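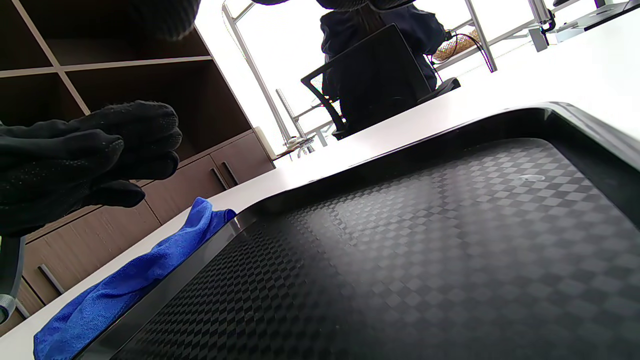

Tray and cloth at the near end of the test desk.

About Grodis

Grodis tests grippers, hand controllers, cameras and the arms they run on. We do it for companies that are about to buy and would like to know what they are getting before the order goes in. We don't build robots and we don't sell them. We take no commission from anyone who does.

Most of our customers are small. A typical one has a packing line or a laundry or a kitchen, has seen a sales demo, and has two or three quotes on the desk that can't be compared because every supplier measured something different. We run the same tasks on all of the hardware and write up what we found.

How we started

We began as the test bench of a packaging firm called Destel. Destel had bought an arm and a gripper on the strength of a video and could not get the pair to pick up anything soft. The people who were asked to sort it out ended up with a shelf of borrowed grippers and a stack of notes, and other firms started asking to read the notes. In March 2020 the bench became a company of its own. Destel is still a customer and pays the same rates as everyone else.

What we test

Our regular work falls into a few kinds.

Grippers: two-finger, three-finger and suction, on hard parts and on soft ones. We record grip force, drops, and marks left on the part.

Arms: small ones that fit on a table. Reach, repeatability, noise, how long they take to set up from the box.

Cameras: mounted on the gripper, on the head, or over the table. We look at what stays in view while the hand is working, and what happens when the sun comes in.

Controllers: the things a person wears or holds to drive the arm or to record a motion for it. Gloves, handheld triggers, VR controllers on straps. This is the part of the job that has grown the most.

The tray and cloth test 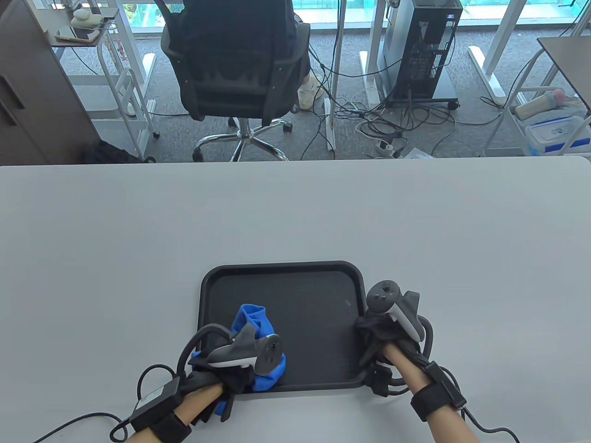 Soft goods are where we spend most of our bench time. A cloth has no fixed shape, so a gripper that does well on boxes can fail on it completely, and so can a controller that felt fine in the hand. Our standard soft task uses one crumpled blue cloth and one black tray, and for controller trials it is done with a unit strapped to the back of each hand, the left hand holding the cloth and the right one on the edge of the tray. The cables count as part of the rig. If one pulls at the wrist when the operator reaches, that goes in the report next to the tracking figures, along with how long it took to get the straps on and whether the operator asked for a break.

Each task in a full comparison is run 12 times per device by each of 2 operators. We change operators so that one person's habits don't decide the result. Every device gets the same table, the same tray and the same cloth, and the order is drawn at random on the morning of the test. We have 3,000 recorded runs of the cloth task on file, going back to the Destel days, and a new device is scored against those as well as against its rivals in the same batch.

We keep failed runs. Some suppliers have asked us to leave them out and we have said no. A failed run is often the most useful page in the report, particularly if it failed the same way each time.

Obi and Prandis

Two names come up a lot in our reports, so here is what they mean.

Obi is our logging software. It lines up the camera views with the controller readings so that a slip in the cloth can be matched to the exact hand position. We wrote it for ourselves. Customers get a free viewer with their report but we don't license the full program, mainly because the manual isn't finished.

Prandis is the scoring sheet. It covers 3 areas: the result of the task, the load on the operator, and the upkeep of the device. We don't add them into one number. A laundry and a parts supplier care about different things, and a single score would hide that. The current version came out in August and drops the old section on battery swaps — it had become the same for everyone.

What customers tell us
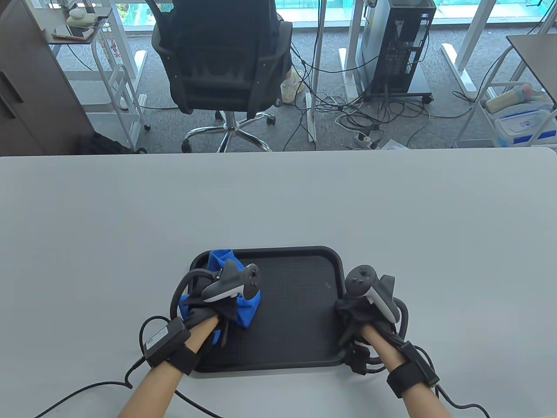 Prandis was the part that one customer, a linen service, said they had skipped on first reading and then gone back to. They wrote that the task results for the two glove rigs they were considering were close enough to make no difference, but that the operator load pages "settled it for us in one meeting." They also said the report was too long, and that they would have liked the tables at the front. The tables are now at the front.

Other comments we get often: that we are slow to reply during a test week (true), that we should test larger arms (we don't have the floor for it), and that the short summary should be plainer. We are working on the last one.

Working with us

A comparison starts with a call and a list of the items you need handled. Send us real ones if you can. We would sooner have a bag of your own towels than a spec sheet for them. You choose the devices, or we suggest a few, and we agree on the tasks in writing before anything is switched on.

Hardware can come from you or from the supplier. If it comes from the supplier we ask for a stock unit — no special firmware, no tuned fingers — and we say in the report where it came from. Suppliers may watch the setup but not the scored runs.

You own the report. You can show it to whoever you like, as long as you show all of it. The recordings stay with us for later comparison unless you ask us to delete them, and the faces and voices of operators are removed from any clip that leaves the building.

To ask about dates or prices, use the form on the contact page and tell us what you need picked up.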